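Bendumlow Prepares Produce Packing Line for Robot Handling, Revises Staff Roles

Program covers 20 packing positions at the Kereama site; first automated station planned for October

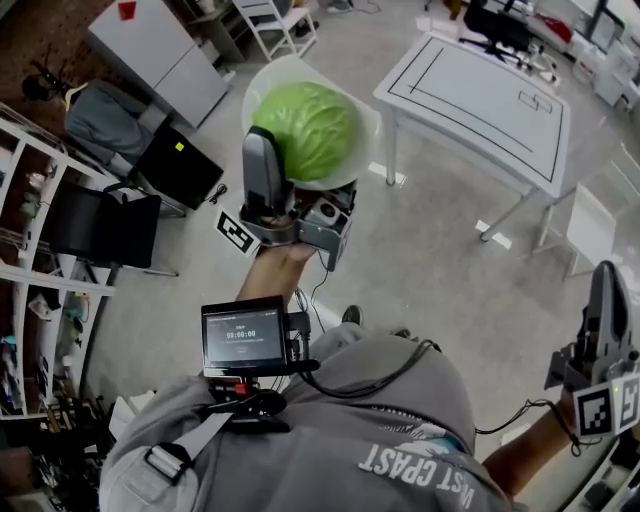 Will the packing staff lose their jobs when the robots start?
None of the 20 packing positions is being cut under the program. Six of them change in content, and the people in those positions keep their current pay grade and shift pattern.

KEREAMA — Bendumlow, a packer of fresh vegetables for grocery and food service customers, has begun the second phase of its handling automation program with equipment integrator Jastton. The phase covers the collection of handling data by human operators, the training of control software on that data, and the installation of one robot station on the whole-vegetable line.

Operators work with a hand-held gripper in each hand and carry out ordinary handling tasks, such as picking up a cabbage or placing produce in a bowl. Gripper motion and finger opening are recorded for each attempt. The software, which Jastton supplies under the name Paleo, uses the recordings to plan the movements of a robot arm fitted with matching fingers.

Bendumlow has logged 1,021 accepted attempts to date. Attempts in which the item is dropped are kept in a separate set and used for testing only.

"Round produce is difficult to grip by fixed program because size and surface vary from one item to the next," said Kirsty Pryor, operations manager at Bendumlow. "Our packers already know where to put the fingers and how hard to close them. The recordings give the integrator that information in a form the software can use."

Recording is done away from the packing hall, in sessions limited to 4 hours per operator per day, with a break after each hour. Session time is paid at the normal rate and counts as working time. Participation is by sign-up, and an operator may withdraw at any point without giving a reason.

The six revised positions combine station monitoring, clearing of stopped picks and quality checks. Lifting of full crates from the end of the line, at present a manual task shared across the shift, will pass to a powered lift table installed along with the station. Staff in the revised positions will complete a training course covering safe entry to the robot cell, restart procedure and basic fault codes. Trimming, grading and mixed-box packing remain manual.

"The part of the job I expect to change most is the repeated reach across the belt," Pryor said. "One person will look after the station and step in when it stops. We have set the staffing on the assumption that it will stop fairly often in the first months."

The station will run at reduced speed during commissioning — on the day shift only — with a manual packing position kept open beside it. Bendumlow will review pick rate, product damage and operator feedback before deciding on a second unit. No date has been set for that decision.

Media inquiries should be directed to the Bendumlow operations office, Kereama.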